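README: Likholm open day, desk wiping set

Read this before you open the recordings folder. It covers what was recorded at the Likholm open day, how the room was run, and which of the claims made on the day I think the files can support. I was there as a guest with a notebook. Harsh Kushwaha ran the demonstration and has read this card. He disagrees with parts of it, and his changes are in where I thought he was right.

Status: second draft
Kept by: Viola Bellini
Task name in the index: desk_wipe

What the day was

Likholm opened its work area to visitors on a Saturday. The program promised "robots learning office chores". What visitors got was people doing office chores with hand-held grippers, while cameras recorded them for a robot that would be trained later. That is a perfectly ordinary way to collect data and I have no quarrel with it. I do have a quarrel with the program. At least two visitors near me left thinking they had watched a robot at work, and the talk did little to put them straight.

The desk

The task uses an office desk with a shelving hutch at the back. There is a keyboard, a loose cable with a plug, and a soft blue cloth. A mug or a cup may be on the desk as well, depending on the recording, so don't write code that expects one. The person works with a gripper in each hand. 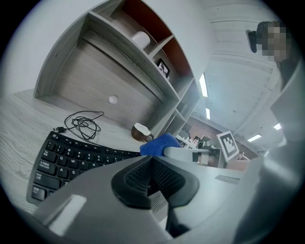 Gripper view, with the blue cloth just past the right end of the keyboard.

Harsh called the desk "cluttered" in his talk. I would call it tidy. My own desk at home has more on it before breakfast. If the set is meant to teach a machine to cope with a real office, somebody should bring in a real office's worth of paper, cups and old chargers.

What's in the set

Recordings kept: 800
Sessions: 21
People wearing the gear: 6
Desk layouts: 4

The 800 is the figure from the poster and it matches the index. I would treat it with care all the same. Several recordings are the same person doing the same wipe with the same layout, one after another. Someone training on this should split by session. If you split by recording, your test set will look a lot like your training set and your score will flatter you.

Four layouts is thin. Harsh says the layouts were chosen to vary where the cloth starts, and they do. They vary little else. The hutch stays put and the keyboard never leaves the desk.

Views

Each recording has a view from each gripper and a view from the head. The gripper views are very wide and bend everything near the edges, so the keyboard can look like a banana. Correct for the lens before you measure anything. Much of each gripper view is the gripper itself, and when it is holding the cloth, the cloth can hide the surface it is meant to be cleaning.
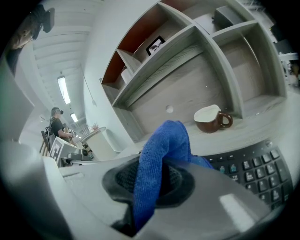

Cloth held in the gripper, keyboard to the right and mug behind.

Other people in the room turn up in the gripper views. Visitors were told at the door that recording was under way. I heard the notice at 10 a.m. and didn't hear it repeated for those who came after lunch. Check faces before you share anything outside the project.

Labels

Clenasum is the labelling tool. It marks when the cloth is picked up, when wiping starts and when the cloth is let go. Pick-up and release labels looked sound in the ones I checked. The start of wiping is a matter of taste, and the two labellers had different tastes.

There is also a "clean" label, yes or no. Please don't use it. It was ticked by the person who had just done the wiping, and the keyboard wasn't inspected by anybody else. Nearly every recording says yes. I asked what dirt had been put down and was told the point was the motion. Fine, then the label should be called "finished".

Claims made on the day

"The Vakel arm can already do this." The Vakel arm was in a side room and was shown lifting a cloth from a bare table. It did that well. I did not see it near a keyboard.

"Works on any desk." See the note on layouts.

"Anyone can record after a short lesson." This one I half believe. I had a turn, and closing the grippers was easy enough. Keeping the cloth flat on the keys was another matter.

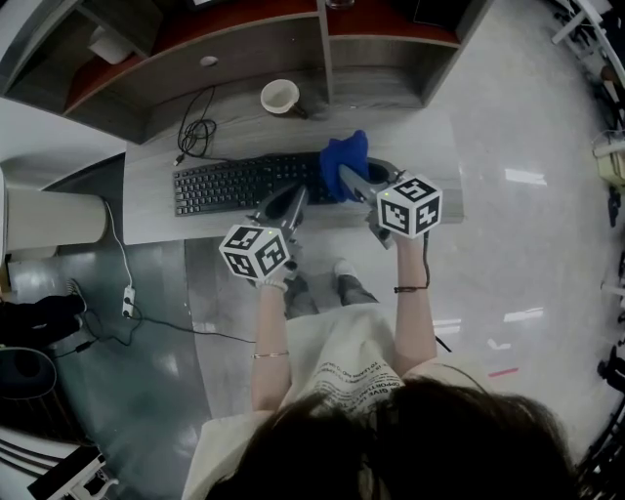 Can this set be used to train a robot to clean keyboards?
It can be used to train the movements of picking up a cloth and wiping with it. Whether the keyboard ends up clean is a separate question, and the files hold no measurement of dirt before or after.

Known problems

Session names were changed partway through, so older notes use the old names. The Malhotra script maps one to the other, but it stops without a message if a session is missing. Compare its output with the index by hand.

Sound was recorded in some sessions and not in others. Where there is sound it is mostly visitors talking.

Still to do

Rename the "clean" label.
Add who labelled what.
Get the poster corrected. Harsh has agreed to this one and I will believe it when I see the poster.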